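Snack subscription boxes, worth it or not?

mistley_mo
Has anyone kept one of these going past the first few? I'm looking at the Drornitz one, 9 snacks a month from abroad. The blurb says "over 2,000 flavours", which I don't believe for a second.

Craddock
Had it for 3 months. Mostly air and tissue paper. You can get the same stuff at any decent import shop for half the money.

inik
Half? Not where I live. The nearest shop like that is 100 miles off. I think the box is fair if you treat it as a present to yourself.

Craddock
A present you pay postage on. And who checks the dates? One of mine had a week left on it.
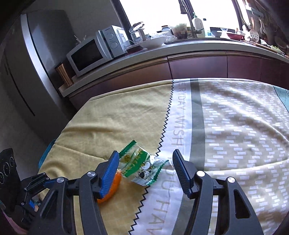 Photo: inik

inik
I can't read the lettering but I'm a sucker for a little cartoon cow or whatever it is. Green and white wrapper, very cheerful.

mistley_mo
So we're paying for the wrapper. What does it taste of?

inik
Depends what you get, doesn't it. October's box is meant to be all savoury.

Craddock
"Meant to be."

Comments

pennyroyal: Cancelling took me four emails. Read the small print.

tk_oats: Mine's been fine. Bit sweet.

Recent threads
Crisps that have shrunk
Is own-brand squash any different?
Mistley market, has the cheese van gone?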